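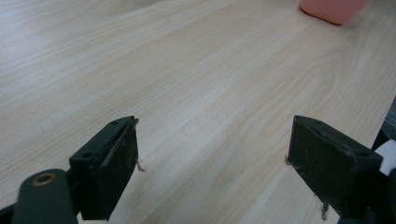
Gripper fingers open over the bench, pink object behind. Note pad wear.

Re: Consumables line, hand-held grippers

The Surance quote came in at $1,519 for a pair of complete finger assemblies, freight to Kunby included. Pads alone are $594 from Flustivari for a set of 4. Lead time on either is quoted to March.

My preference is pads only. The housings are fine to keep. The pad faces are scuffed and shedding fibre, and that should sit under consumables, not capital.

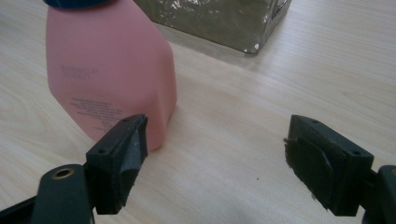
Pink bottle and foil-wrapped box on the bench, fingers wide. Fibres at the edge of the right pad.

Athanasiadis list member wrote:
> Before we commit the equipment budget, can someone confirm
> whether we need whole fingers or just new pad material?
> I have 2 grippers on the asset register and no colour or
> grade recorded for the padding on either.

No grade on my paperwork either. I'll ask Flustivari for a data sheet with the order. Please send cost centre codes before the draft budget closes.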